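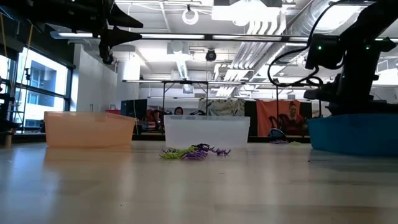

Progress Report: Sorting Materials Work Package

Prepared by: Setareh Mazandarani, Pisgate
For: Omolara Fashola, Metwally Fund
Date: March 27, 2022

1. Status

The work package covers the small-parts stock of the Plostelau toy library: sorting, checking and repacking into activity sets. Sorting of the loose stock is complete. Checking is in progress. Repacking has started for the first set type only and will continue through May.

2. Work completed in this period

The intake log closed at 1,173 pieces. Each piece was entered by type and color on the revised form, which replaced the two older forms used last year. Entries from the older forms were carried over and duplicates removed.

The creature pieces were handled as a separate group. These are the small plastic bugs and spiders with long legs, mostly green and purple, used in the color-matching activity. The legs catch on each other and the pieces come out of storage in clumps, so a handful has to be spread flat on the table before it can be sorted. This took longer than the plan allowed. The time was recovered from the block and counter groups, which went faster than planned.

Open bins are now used at the sorting table in place of the lidded boxes. The orange, clear and blue bins stand in a row along the table, with the loose pieces laid out in front. Translucent walls were preferred for the smaller bins. The blue bin is larger and less easy to see through, and its contents are listed on the shelf sheet.

3. Condition checks

Pieces are checked for splits, missing legs and surface residue. Of the first 300 checked, 2 were withdrawn for splits at the base of a leg. Withdrawn pieces are bagged and kept until the end of the work package. No change to the checking procedure is proposed.

4. Activity sets

The Beso set is the first to be repacked. Its contents list was agreed in the last period and has not changed. The card inserts are printed – the first run had the wrong color key and was redone at the printer's expense. Sets are closed only after a second person has compared the contents with the list.

5. Budget

Spending is within the approved line. An amount of $200 remains under storage and is reserved for replacement bins and shelf labels. No transfer between lines is requested.

6. Open points

Shelf space at Plostelau is confirmed for the finished sets but not for surplus pieces. A decision is needed before repacking ends. The options are to store the surplus at Pisgate or to release it to partner sites.

The instruction sheet for the color-matching activity still refers to the lidded boxes. A corrected sheet will be sent with the next report.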